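Chapter 8

Promises, Land and the Reading of Ruth

Anyone who has sat through a harvest service knows the book of Ruth as the nice one. It is short, no city burns down, and it closes with a baby. Preachers reach for it in September with visible relief.
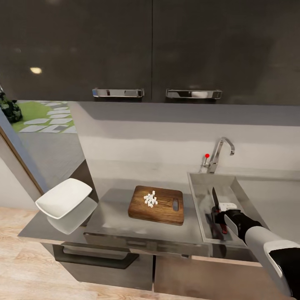
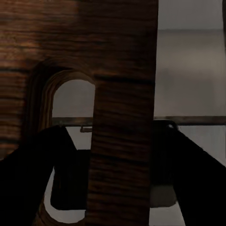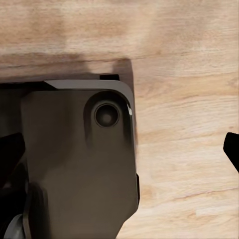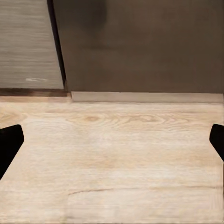 The trouble starts when we ask what the book is for. Ruth is a Moabite, and Deuteronomy 23 has firm opinions on Moabites: they are to be kept out of the assembly down to the tenth generation. Ruth arrives in Bethlehem, gleans in a field, marries the owner's relative by marriage, Boaz to be exact the kinsman of her dead father-in-law, and ends up great-grandmother to King David. A careful reader may count the generations and begin to cough.

Older commentaries dealt with this by saying that the law applied only to men. The rabbis made that argument with care, and it deserves a better hearing than it got at the seminary in Wastcombe, where I first heard it dismissed in the time it takes to open a window. We will return to it in the second half of the chapter.

Others have read Ruth as a quiet protest against Ezra and Nehemiah, who took a dim view of foreign wives. This reading is popular with students, who like a protest, and it may even be right. It depends on dating the book late, and the evidence for a late date is partly that the book would make such a good protest. Watch for circles of this kind. They are common in our field and often have footnotes.

Abla Semaan, whose Doscombe lectures are set for this unit, starts somewhere else. She asks who owns the land. Naomi has a field to sell in chapter 4, though she came home in chapter 1 complaining that she was empty. Semaan spends 30 pages on that field. You are asked to read all of them, including the ones on sandals.

Before going further, read Ruth straight through, in one sitting, in two different translations. Mark each place where the word "redeem" or "redeemer" appears, and note who is speaking. Then read Leviticus 25, which is less charming but explains what a redeemer was expected to pay for.

8.1 The redeemer and his bill

The Hebrew word is go'el, and it belongs to family law before it belongs to hymns.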